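Home | Posts | Games | About | Search

Lamptey's Lantern, or how I spent February in a swamp

I have finished Umcombe, the second and least loved game in the series, and I would like some sort of certificate. 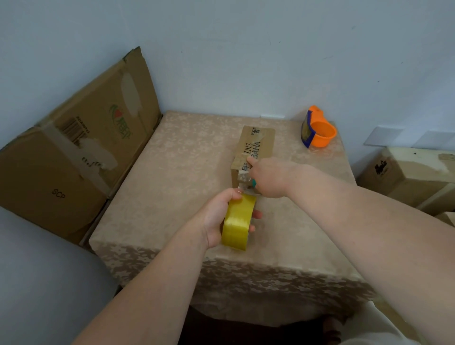

Kwadwo Zakaria commented under my last post that I was playing it wrong, that the lantern should never be lit before the ferry, and that anyone who buys oil in the first village deserves what they get. I had bought a lot of oil in the first village.

He's right, annoyingly. The game tells you to light the thing constantly. The old woman at the well tells you, the loading screens tell you, a talking heron tells you. Then you reach the marsh and every enemy within half a mile comes towards the glow like students to a buffet. I restarted after that, at one in the morning, and kept it dark, and the whole game got better. Still slow, mind you. Your man Lamptey walks as if he has left the oven on and made his peace with it.

Combat is turn-based and mostly fine. You get three party members, one of whom is useless until the final chapter and complains throughout, so I grew quite fond of her. The boss at the sluice gate has 500 health and heals himself whenever you use fire, which I worked out after using all my fire. There are 179 frogs to collect. I have 12 of them and consider the matter closed.

What I did love was the music. Zastunico, who made this before they went and got successful with Plomholm, clearly had money for one good thing and spent it on a cello. The theme when you cross the causeway at dusk is better than anything in Plomholm, and I will have that argument with anybody in the comments, Kwadwo included.

The ending I won't spoil, except to say that I watched it twice and still don't know who the ferryman was supposed to be. My brother reckons it was the heron.

Next up is the third one, where I'm told you can run. I've already read the manual, and there's a lantern in it again.

Last updated: February

Contact | Copyright Lamptey's Lantern blog | Back to top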